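Workroom notebook, Yatsenko Collection of Dress and Trade
March, entry opened 9:10 a.m.
Entered by M. Palamarchuk. Copy to O. Kravets.

Continued work on the Lullero business papers. The gift covers the skirt and blouse company from its first rented floor to the sale of the name, together with the founder's letters and the draft of a memoir he did not finish. The running inventory now stands at 1,688 items. Boxes 1 through 5 are closed. Box 6 was opened this morning.

Contents of box 6, in the order found: order books, loose fabric cards, a folder of bank letters, and the typed memoir pages that Olesia Kravets had listed as missing. The pages were behind the bank letters. They have been left in that position until the folder list is typed, after which they will move to the memoir series.

The memoir gives the opening loan as 200 dollars. The bank letters give no figure, but they refer to two signatures on the note, and the memoir mentions only one. The second signer may be the brother-in-law who appears in the early payroll. I have not changed the biographical note. It should continue to read "a small family loan" until the note itself is found.

The move to the Trona building is also in question. The memoir places it before the first department store order. The order book shows deliveries to the store still going out from the old address - the stamp is clear on nearly every page. I have entered the order book as the preferred source and the memoir as a variant.

Fabric cards: pins removed where they came out without force. Rusted pins were left in place and flagged with a paper slip. Cards with glued swatches are interleaved with plain tissue. One card is marked "Fedia, hold for spring" in pencil. Fedia is used elsewhere as the name of a skirt line, so this has been filed with the line and not with correspondence. 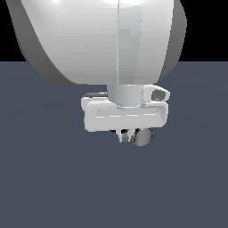
Robot arm, upper link with center seam. Computer rendering.

Remaining for this box:
Type the folder list and compare it with Olesia's earlier one.
Check the payroll for the brother-in-law's first name.
Request a larger flat folder for the store contract, which has been folded twice and is weak along the second fold.
Ask the family whether the second half of the memoir was ever typed. The last page in hand stops at the lease for the cutting room.

Box 6 returned to shelf 2 at 4:40 p.m., folder list pending.
M.P.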